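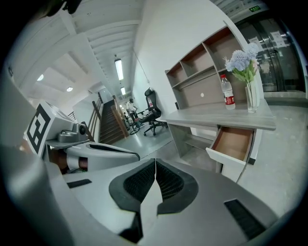 The pads were the first thing replaced and the last thing that should have been, according to a reader in Cheetham who wrote to us after our October note on grip loss. His shop had been through 40 pads on the same model of hand-held gripper before anyone put a gauge on the closing force. The pads were fine. The grippers were letting go for another reason, and he wanted to know if other users had seen it.

They had. The fault is now understood well enough to set down in order.

The units were assembled by Sturevix and used by Ultport to record drawer, shelf and bottle tasks in ordinary furnished rooms. An operator holds one gripper in each hand, and a camera on each records the work. The complaint was always worded the same way: the tool closes, the object lifts, and partway through the move it slides out. Bottles were the usual victims. A drawer pull would hold for the first part of its travel and then slip free, leaving the drawer partly open and the operator with a jolt in the wrist.

Dropped objects are easy to blame on the person holding the tool, and for several weeks the log sheets did exactly that. "Operator release" was entered for most of the events. The sheet had no box for a release the operator had not made.

A bench test at Trurnberg settled the matter. The gripper was clamped, closed on a load cell and left alone. Force held steady for 8 minutes, then fell by roughly a third in under a second. The finger had not visibly moved. Opened up, the unit showed wear on the pawl that keeps the trigger linkage from backing off. With a worn pawl the linkage could settle back two teeth under steady load, and two teeth is enough to lose a smooth bottle.

The worn part also explained why new pads seemed to help. A fresh pad is slightly thicker than a used one, so the same trigger travel gives more squeeze. Once the pad had compressed, the slip came back.

There is a safety side to this, though a modest one. The loads are light and the fingers are slow. The two recorded injuries were a bruised knuckle and a cut from a broken vase, both minor. The stronger concern is with heavier items carried at height, on stairs or over another person. Sturevix has asked that the affected units not be used for any of these until the pawl is changed.

The replacement is a hardened part and takes one screw and a spring hook to fit. Check the spring while the cover is off; if the hook end has opened, replace it too. After assembly, close the gripper on a load cell and hold for at least 10 minutes. A shorter test will pass a bad unit.

Ultport has added a line for uncommanded release to its log sheet. The earlier entries have not been corrected, and anyone using those recordings should treat the operator release label as unreliable.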